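Huddale Film Society board
Topic: Sequel season in April – are we showing too many?

marlowe_k
24 March 2018
The April programme is up on the Grernham cinema site and four of the five films are sequels. I like a sequel as much as anyone but I was hoping for something new. Is anyone else thinking of skipping it?

tinpot
Not skipping. The last sequel we showed sold 539 tickets over its run and the Petkov film the month before sold 528, so there's hardly anything in it. People go to what's on.

marlowe_k
That rather proves my point. If the Petkov did nearly as well with no poster in the foyer, we could show more like it.

vasilis_ivanov
I do the bookings, so a few facts. The sequels come as a package from Zellent and we pay one fee for all four. Booking them singly would cost more than we take on a wet night. The fifth slot was a free choice and I picked the oldest film I could get a decent print of.

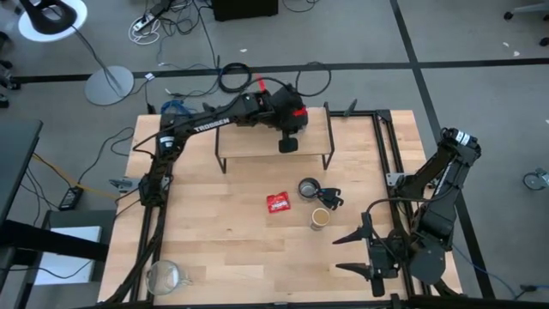 I asked for a swap on the third title and was told no. If members want a different mix for the summer, send me titles before the end of April and I'll get prices.

greyseats
Can we at least have the first film before the second? I haven't seen it and I'm not going to follow the plot.

tinpot
You don't need it. They explain everything in the first ten minutes.

greyseats
They said that last time and I was lost until the interval.

marlowe_k
Thanks Vasilis, I didn't know about the package. I still think four is too many – two would be fine. I'll send you some titles.

vasilis_ivanov
Please put the running times on as well. Anything over three hours means paying for late opening.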